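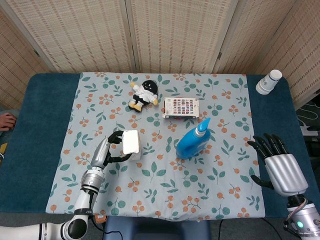 Notes pour mon passage chez Rivier – à lire vite, je parle toujours trop longtemps

412 partages · 27 commentaires

Bon, bonjour tout le monde ! Je commence sans slide de sommaire, j'ai horreur de ça. (Attendre que les gens du fond s'assoient.)

Je vais vous parler de mains. Six mains robotiques en tout, essayées depuis mai, avec Kosmas Galanis et Tiina Räsänen, et je vous préviens tout de suite que je n'ai pas de gagnante à annoncer. J'ai des préférences, des rancunes aussi, et un tableau que Tiina m'a interdit de montrer avant qu'elle l'ait relu. Elle ne l'a pas relu.

Le point de départ, c'était une question toute bête de Rodel Manalastas : est-ce qu'on a vraiment besoin de cinq doigts ? Lui travaille sur des pinces parallèles depuis des années et il en est très content. Moi j'étais dans le camp des doigts, à fond, un peu par romantisme. Alors on a fait un protocole. Un objet mou, un objet haut, un objet plat, et on recommence. 600 prises par main, 3 000 pour les cinq premières, et la sixième est encore en cours, ne me demandez pas les chiffres.

(Boire un peu d'eau ici.)

Premier sujet : le mou. Prenez un bloc blanc façon éponge, comme celui que tient la main de gauche, un doigt passé par-dessus et les autres qui appuient sur le côté, en bas. J'adore cette prise ! Elle est moche, elle est asymétrique, un ingénieur raisonnable ne la dessinerait jamais, et pourtant c'est celle que je demande maintenant en premier. Avec la prise bien propre, les doigts face à face, le réglage de force devient pénible : trop peu et le bloc pivote, trop et on l'écrase. Avec le doigt dessus, on a de la marge. La main Tilik nous a donné 95 % de prises tenues de cette façon, et j'ai refait le calcul deux fois parce que je n'y croyais pas.

Deuxième sujet : le flacon à pompe. Alors là... (Laisser rire Efthymia, elle sait.) Le flacon bleu, on le voit penché sur la nappe, avec son bec qui pointe en haut à droite. Un flacon, c'est lisse, c'est haut, et le bec dépasse pile là où on aimerait passer le pouce. Avec la Briltico, l'approche par le côté, la main bien ouverte, marche correctement si on retarde la fermeture du pouce. Si on ferme tout en même temps, le pouce arrive le premier et pousse l'objet. Kosmas a passé une semaine entière sur ce retard. Une semaine ! Pour un pouce !

Troisième sujet, et là je vais me faire des ennemis : la nappe. Ruby-Lee McAlister m'avait dit de travailler sur un fond uni, gris si possible. Elle a sûrement raison pour les mesures fines. Mais les gens chez eux ont des nappes avec des feuilles vertes et des petites baies orange, donc moi je veux des feuilles et des baies. Le tissu change aussi le contact : quand les doigts arrivent trop bas, ils accrochent, et c'est toute la table qui se réorganise. On a fini par relever la trajectoire d'approche pour les objets bas, et surtout pour la boîte plate, qui reste notre bête noire à tous. Rodel, avec ses pinces, la prend par la tranche sans transpirer. Je le dis devant lui puisqu'il est au deuxième rang.

(Si je suis en retard, sauter le paragraphe suivant.)

Un mot sur le contrôleur. On est passés chez Nikolaidis en cours de route, ce qui veut dire que nos deux premières séries ne se comparent pas proprement aux autres. C'est écrit en gros dans nos notes et je préfère que vous l'entendiez de ma bouche. La latence est meilleure, la documentation est pire, et les profils de force se perdent quand on change de main sans redémarrer. Notez-le quelque part, ça vous évitera un après-midi désagréable.

Ce que je voudrais essayer ensuite : la petite poupée en peluche. Des membres qui partent dans tous les sens, une tête ronde, aucune face évidente par où la prendre. Tiina parie sur la tête, moi sur le ventre, Kosmas refuse de parier.

Questions. Si on me demande les prix, renvoyer vers Efthymia Antoniadis, c'est elle qui a les devis. Rendre le micro en sortant.

27 commentaires · Partager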